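Leltano Opens Shared Craft Table Program at Bukura Branch

Paper, glue and small hand tools now free to use on site

December 9, 2022 - Leltano, the neighborhood craft supply lender, has opened a shared table program at its Bukura branch. Members and walk-in visitors can sit down, borrow the tools they need and work on cards, labels, paper models and gift wrap at no charge.

The program grew out of a trial that ran through November in the Ersoy reading room. During the trial, 69 people signed up for a seat, and most of them came back at least once. Many asked for a place to cut and mark paper that was not their own kitchen table.

"People have the ideas and they often have the paper," said Eun-seong Hong, program manager at Leltano. "What they lack is a flat surface and a knife that cuts clean. We put those in one place."

The branch has five tables. Two are kept for cutting work, and the others are for drawing, gluing and assembly. Cutting mats are handed out at the desk and must be used under any blade. Children under 12 may use the cutting tables only with an adult sitting beside them.

Funding comes from a $3000 grant from Bakitz, a local paper goods maker. The money covers tools, spare blades and the first year of paper stock. Visitors may also bring their own materials, and finished work goes home with the person who made it.

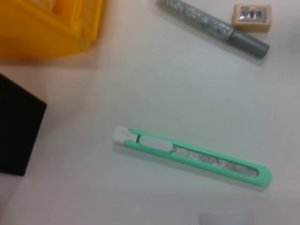
TOOLS AND SUPPLIES

Small items are shared at each table - a snap-off utility knife with a slider button, an eraser, a marker with a glitter finish. Knives are to be set down with the blade drawn in. Dull segments are snapped off by staff only, at the desk, and go into a closed blade bin.

Markers and erasers may be moved between tables. Knives stay where they were issued and are checked back in before a visitor leaves.

Seats can be reserved at the Bukura front desk or by phone during opening hours. Walk-ins are seated when there is room.

About Leltano

Leltano lends craft tools and sells basic paper supplies to households, clubs and schools. Media questions should be sent to Eun-seong Hong at the Bukura branch.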